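Budget talk, equipment stream. Speaker notes, March 3, 2021
Title on the program: "What the Quote Leaves Out"
Speaker: Zdislava Sokol. Slides: Libor Ševčík, who has asked me not to say "next slide, please" this year.

Opening (keep it short, they've just had lunch)

Thank them for coming. Say I know the other room has the talk with the drones in it.

I run equipment planning at Pemine. We handle reusable dishware: it comes back from daycares and canteens, it gets sorted, it goes out again. Two years ago I was told to find out what it would cost to put robot arms on the sorting tables, and to have a number by June. I had a number by June. It was a terrible number, and I presented it with great confidence and a pie chart.

Pause here. If there's no laugh, carry on as though I hadn't expected one.

Slide 2: The first budget

Arms, grippers, mounting, one laptop, and a line called "miscellaneous" that I'd filled in by looking at the other lines and feeling generous. The quote came from Gajdoš, and I want to be fair to them, as they quoted exactly what I asked for. I asked for arms. I didn't ask for a working sorting table, and they didn't quote me one.

The three things missing from it were spare fingers, table time and people. Put those up in large type. Leave them up while I find my water.

Slide 3: Buy for the worst item in the tub

Our spec sheet said "plates". Anyone who's done purchasing will recognise this as the moment things went wrong. The supplier hears "plates" and pictures a tidy stack of identical white ones. We have plastic ones, woven ones, big ones, little ones, and the tubs get filled by whoever is closest to the tub.

So before you send out a request for quotes, go and look in the tub. Write down the most awkward thing in there and put it on page one of the spec. When we did it over, the woven pieces went on page one, and two of the four bidders phoned up with questions. The other two sent brochures. Very useful, as a way to get from four bidders to two.

(Don't name the brochure people. One of them is sponsoring the coffee.)

Slide 4: The work at hand

Let them look for a bit before talking.

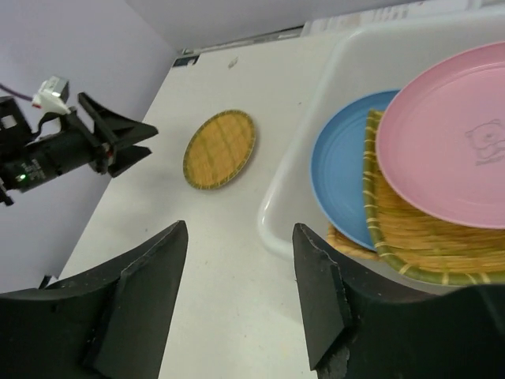
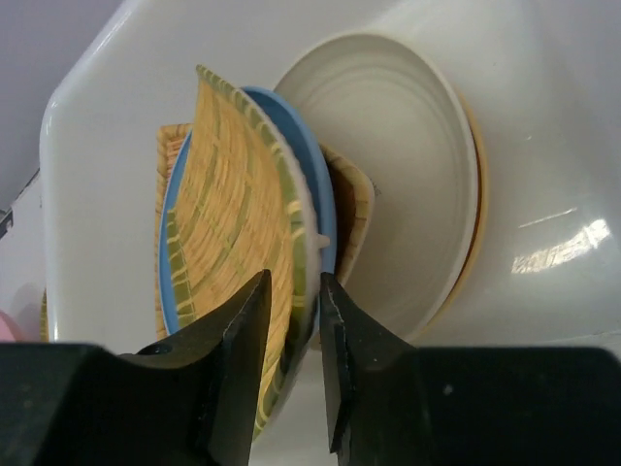

Dishes in the white tub, with the gripper in close. Second picture: a woven-pattern plate held between the fingers.

Points to make while this is up:

Have a look at the finger edges. One of them has a slightly chipped inner edge in the first picture, and there's a chipped tip in the second. Fingers are a consumable. Budget them with gloves and labels, and keep them well away from the capital line, where it takes a signed form and a fortnight to replace something the size of a doorstop.

Then the plates. Standing on edge and leaning on one another, as in the second picture, they're a different purchase from plates lying flat. Ask the bidder which one they've priced. If they say "both", ask to see both, with your own dishes. Take the dishes with you. I've carried a tub of them through Grirkurton on a city bus and I would do it again.

One arm or two? The first picture has a second arm coming in from the left, and I always get asked whether you need it. My answer is to price it as a separate line and make the bidder tell you what it does all day. Sometimes the answer is good. Sometimes there's a long silence, and then you've saved the cost of an arm.

Slide 5: Table time

The line I'm proudest of, and the one finance liked least. An arm that's being set up is sitting on a table, and that table isn't doing anything else. We'd planned 35 hours of set-up per table. The first one took 309. I've been asked whether that's a typo, and I was rather hoping so myself.

Most of that was spent on small stuff: where the tub sits, which way the cables run, who's allowed to move the mat. We use plain laminate tables, already paid for, so they showed up in the budget as free. A free table that's tied up for 309 hours has a cost, and you can work it out from your own hourly rate in less time than it takes to argue about it.

Subsequent tables have been quicker. Table two came in at 52 hours, which I'd have called a disaster in the first budget and which got me a muffin in the second.

Slide 6: People

Libor looks after our tables. He was in the first budget as zero, on the grounds that he was already on staff. Libor would like it known that he was also already busy. (He put this on the slide himself. Leave it, it's his slide.)

Whoever you have in mind, write their name down with the hours beside it and show it to them before you show it to finance. If they go pale, add hours.

Slide 7: Contingency, and how to ask for it

We set up a sheet we call Rovunero. It's a spreadsheet, the name makes it sound like a program, and I believe that's got us through at least one review. Every surprise goes in it: what it was, what it cost, which line it ought to have been on. It has 742 rows now. Go in with that sheet and ask for contingency and you'll have a much shorter meeting than if you go in with a percentage you heard from me.

Offer to share the blank version. Don't offer the filled-in one; there are remarks.

Slide 8: What I'd ask any supplier

Read these out slowly, people photograph this one.
What do replacement fingers cost, and how long do they take to arrive?
Does the price include the mount and the cabling?
Who comes when it stops, and who pays for their travel?
Can I try it with my own dishes before I sign?
What happens to the price if I buy one now and two more next year?

Get the last one in writing. We got ours over the phone, in a very friendly conversation that neither side now remembers in quite the same way.

Questions

Someone will ask about payback. Say we don't have a full year at steady running yet, so I'd be guessing, and I've already done that once with a pie chart.

Someone will ask if the arms break plates. Ask them how many their people break — then wait. Hand it to Libor if they persist.

If we're short of time, drop Slide 6, but tell Libor first.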